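Plastic shuttlecock

A plastic shuttlecock is a badminton shuttlecock whose skirt is molded from synthetic material, in contrast to the feather type used in higher-level play. It is also called a synthetic or nylon shuttle.

Construction

The skirt is a ribbed mesh cone joined to a rounded base. The base may be natural cork, pressed cork or foam, usually with a thin outer covering. White and yellow are the common skirt colors. Pink, magenta and green are sold mainly for casual games.

Use

Plastic shuttlecocks last longer than feather ones and cost less — a single tube can serve a school class for months. They slow down less sharply after a hard hit, and many players find them harder to control near the net.

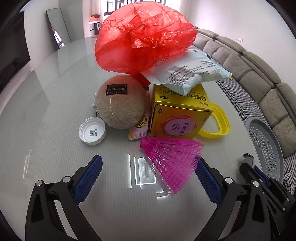 Household sets often include 4 shuttlecocks with a pair of light rackets. Kidgate, a toy maker based in Brenddale, introduced such a set in December and sold 1,369 of them in the first season. Loose shuttlecocks tend to end up among other small household goods, and a skirt pressed under heavier items can lose its shape. A bent skirt makes the shuttlecock wobble in flight.

See also: Badminton racket; Battledore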